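Net interest margin compression (community banks)

From the Holloway open business reference
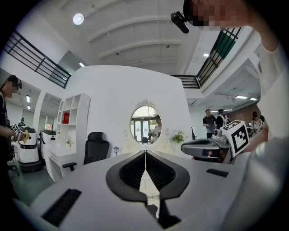 Category: Banking and lending / Bank earnings / Terms and concepts

Net interest margin compression, often just "margin squeeze" or "NIM squeeze" in trade talk, is a narrowing of the gap between what a bank earns on its loans and securities and what it pays for deposits and borrowed money. Mostly discussed for small and mid-size lenders, where interest makes up the bulk of income. Big banks get squeezed too but have trading, cards and advisory fees to lean on.

Not the same as a fall in net interest income. Income in dollars can go up while margin goes down, if the loan book grows fast enough. Press reports mix the two up all the time.

Contents
1 How it is measured
2 Causes
3 Effects
4 Responses
5 Case: Plelport Savings
6 Criticism of the term
7 See also

How it is measured

Net interest margin is net interest income divided by average earning assets, stated as a yearly percentage. Earning assets means loans, bonds, balances held at other banks. Buildings and goodwill are left out.

Compression is stated in basis points, one basis point being a hundredth of a percentage point. Usually compared with the quarter before or the same quarter a year back. Analysts often strip out one-off items first, such as interest collected on a loan that had been written down, or discount income from a merger. The result is called "core" margin. No single agreed definition of core, so two banks' figures may not line up.

Causes

Deposit costs rising faster than loan yields. The classic case. Short-term rates go up, savers move money out of checking into certificates, and the bank has to pay to keep them. Meanwhile its fixed-rate mortgages still earn what they earned the day they were signed.

Falling rates. Works the other way round. Floating-rate loans reprice down right away, but a checking account that pays nothing can't pay less than nothing. Banks with lots of free deposits get hit harder here.

A flat or inverted yield curve. Banks borrow short and lend long. When long rates are no higher than short ones there is little pay for doing so.

Competition. Online savings accounts, credit unions, money market funds. Also other lenders cutting loan rates to win buisness.

Asset mix. Cash piling up in low-yield balances drags the average down even when every loan is priced well. Some writers call this dilution and keep it separate.

Effects

Lower earnings, first of all. At a bank with few fees, a small change in margin can eat a large part of profit because staff and branch costs don't move with it. Efficiency ratio gets worse without a dollar of extra spending.

Later effects vary. Some banks cut dividends or stop buying back shares. Some take more credit risk to bring yields up, which examiners watch for. Mergers tend to pick up after a long squeeze, smaller sellers in particular.

Borrowers may notice little. Depositors may do quite well out of it for a while.

Responses

Repricing deposits by tier, so only large or rate-sensitive balances get the better rate. Shorter certificates, so that they roll off sooner if rates fall. Adding floors to floating-rate loans. Interest rate swaps, where the bank has people who understand them. Selling low-yield bonds at a loss and buying higher-yield ones; the loss is booked now, the income comes later, and shareholders do not always like the trade.

Growing fee income is the usual long-term answer. Wealth management, payment services, insurance agencies. Slow to build.

Case: Plelport Savings

Often used in training courses. Plelport Savings, a mutual lender, held mostly long fixed-rate home loans and paid for them with passbook deposits. When rates rose it lost 606 accounts in one quarter, most of them to a single competitor, Musotness Credit Union, which was advertising a short certificate. Management under Emmett Blackwood matched the rate for all customers, old and new. Deposits stopped leaving but margin fell by more than it would have if the accounts had simply gone, according to a later review by the consulting firm Kelteck.

The Kelteck review, written by Edit Major and Sotiris Chrysikopoulos, put the cost of the blanket match at up to 800 dollars a year for each account kept. It recomended targeted offers instead. Blackwood disputed the method in a reply, saying that the review ignored loans and other business those customers later brought in. The reply has been reprinted along with the review in most course packs since.

Plelport went back to tiered pricing the next November. Margin recovered over 3 quarters, helped by a turn in rates.

Criticism of the term

Amos Strickland, a writer on bank accounting, has argued that "compression" makes a pricing decision sound like weather. In his view many banks choose the squeeze by holding on to deposits they don't need. Cletus Van Dusen takes the opposite line: a small bank that lets deposits walk may not get them back, and margin in any one quarter is a poor guide to what the franchise is worth. Both views are found in current textbooks.

There is also a complaint about peer averages. A simple average across small banks can be pulled around by a few card lenders with very high margins. The median is better but less often quoted.

See also

Asset-liability management
Cost of funds
Deposit beta
Efficiency ratio
Net interest income
Yield curve

This article needs more sources for the section Responses.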